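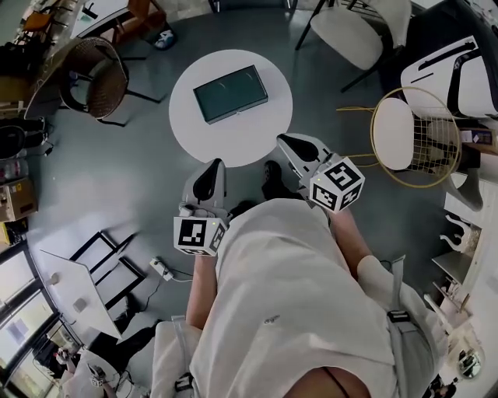

Household Tasks Group, Stisosmont

Progress report to the Ikonen fund, 2020-03-21
Prepared by Abbas Heydari

Dear friends at Ikonen,

Thank you again for your patience over the summer, and for the kind note that came with the second payment. It went up on the kitchen wall and it has cheered us along more than you might think!

You asked us a plain question when we began in September: can a machine do the everyday chores of a house or a small shop yet? Our answer so far is "a few of them, slowly, if the room is kind to it". I know that sounds modest, but we are a good deal further along than we were.

Most of our effort has gone into the table work. A person holds a gripper in each hand and does the chore with those, so that Zarus, our learning program, has a decent human attempt to study. The marker cubes on the backs of the grippers let us follow where each hand goes. We began with closed boxes on a round table, which looks like the dullest job in the world until you try teaching it (picking up a flat box set at an angle kept us busy for weeks).

We have now recorded 1000 attempts and thrown out 167 of them, mostly where tracking dropped away partway through. The rest are good, and Zarus has learned to lift a box and set it down again on most tries. Opening a lid is harder. It tends to push the whole box along the table, and we are still arguing in a friendly way about whether the finger pads or the training are at fault.

Out of 32 chores on the list we agreed with you, I would call 5 dependable. Folding and anything with a cord are well behind. Wiping is somewhere in the middle, and I'd like to give it another month before I promise you anything.

The shop-floor half, which we are calling Kastix, has had a slower start than I'd hoped. Shelf stocking works with boxes of one size and goes wrong when sizes are mixed. We would like to move a little of the travel money across to pay for more recording time, and I would be grateful for your view on that before we commit to it.

Next up are lids, then drawers. You are very welcome to visit and have a go with the grippers yourselves.

With warm regards,
Abbas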